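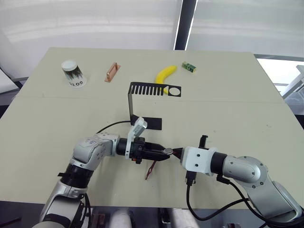
September, bench notes, candle room

Wax for the Paschal candle and the small ones for the vigil. Starting early this time so the big one can cure until spring.

Melted the first block of the Katton beeswax at 9 in the morning. It is darker than last year's and smells more of honey. Strained twice through cotton. Still some specks at the bottom of the pot, so the last inch went into the scrap tin and not into the mold.

Stub count from the parish boxes: 2,998 pieces, all sorted. Most are the thin tapers people light at the icons. 174 were paraffin and got pulled out. They float differently in the melt and make the flame spit, and the wording for the big candle asks for beeswax anyway. Paraffin goes to Fistlow for the outdoor lanterns at the Good Friday procession.

Wicks: tried the Pilteck square braid in two sizes. The smaller one drowned after an hour. The larger one held a steady flame with a clean pool, a little soot on the side nearest the door. Will repeat with the door shut before blaming the wick.

Test pours, thin tapers:
Batch 1 cracked near the base. Cooled too fast.
Batch 2 fine. Left under a blanket overnight.
Batch 3 fine, but 17 came out bent. Straightened by rolling while warm.

The Chong parish wants 500 tapers for the midnight service, with paper drip guards. Last Easter the guards were too small and wax got on the new carpet in the nave. Cut the hole the same but make the disk an inch wider.

Still to settle: the five grains of incense. The old pins are loose in their holes. Either drill the holes narrower on the new candle or wrap the pins in a turn of warm wax. Try both on a scrap length first.

Cross and numerals to be painted after the new year. Red is low. Order more gold too.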